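The gripper that forgot how wide it was
19 September 2026

I have lost most of a fortnight to a fault that comes down to one clamp screw, and I'm writing it up while I still remember the order things happened in.

Some background for anyone who doesn't read this blog often. I work on a small picking project called Misura. We record people sorting and packing small goods with hand-held grippers, two per person, and the recordings are used to train a policy that then does the same job on a pair of arms. The goods are mostly packaged snacks, because they are cheap and no two packets behave alike. Each recording stores where the gripper was and how far open its jaws were. If the second number is wrong, the whole recording is wrong, however good it looks when you play it back.

The first sign of trouble came from the arms. We had trained on 744 recordings and the new policy was worse than the one from April. It went to the right place, closed on the packet, and stopped short. The fingers hung either side of the bag with a gap you could see from across the room, and then the arm lifted nothing and carried it carefully to the tray. It did this on soft bags and on boxes. On one run it closed early on a cake tray, pushed it along the table and knocked a bottle over the back edge. The bottle was shut, so all we lost was ten minutes.

I blamed the training first. I put the old settings back and ran it again overnight, with the same result. Then I blamed the arms and recalibrated both of them, which took a morning and changed nothing. In my defence, the arms had been moved the month before, so it wasn't a silly idea.

Sobia Kiani was the one who suggested plotting jaw width for every recording in order, with no averaging. I had only ever looked at averages. The right-hand gripper was flat all the way through: fully closed read as closed, every time. The left-hand one was fine for the first 200 recordings and then began to creep. By the end, fully closed was reading as 9 mm open.

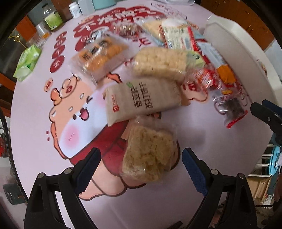 Sobia took the left one apart that afternoon. The width comes from a small encoder on the drive shaft, held on by a clamp with a single screw. The screw had backed out far enough for the clamp to slip a little each time someone squeezed hard. It never slipped much in one go. A packet that needed a firm grip would cost a fraction of a degree, and the next hundred soft ones would cost nothing, so there was no jump anywhere for the software to complain about.

We do have a check for this. At the start of a session you close both grippers fully and press a button, and the program compares the reading with zero. The trouble is that I had set the limit at 10 mm, back when we were using an older sensor that was noisy, and I never tightened it when we changed over to the Zacharias boards. So the check ran every session and passed every session. That part is my fault and I've said so to everyone concerned.

There is a safety side to it as well. The arms stop if the measured grip force goes over a limit, but they also use the commanded width to decide how quickly they may close. With bad widths in the training data, the policy was asking for a slightly open jaw and the arm treated the last stretch as free travel, at full speed. Nobody had a hand near it. I have cut the closing speed on both arms all the same, and it stays low until I've rewritten that rule to use force alone.

What we've changed so far:

The clamp screw now has thread lock on it, and a paint mark across the head so you can see if it has turned.
The start check fails at 1 mm, and there is a second check at the end of each session.
Jaw width is plotted for every recording, and somebody has to look at the plot before the data goes anywhere.

As for the 544 doubtful recordings, I tried correcting them by finding the smallest width in each and shifting everything to match. It works where the person closed the jaws completely at some point. In plenty of them they didn't — there was always a packet in the way — and for those I have no honest number to shift by. I've set them aside.

The retrained policy is running now on what's left. The spare clamps are on order from Drarnotine and should be here by the end of the month.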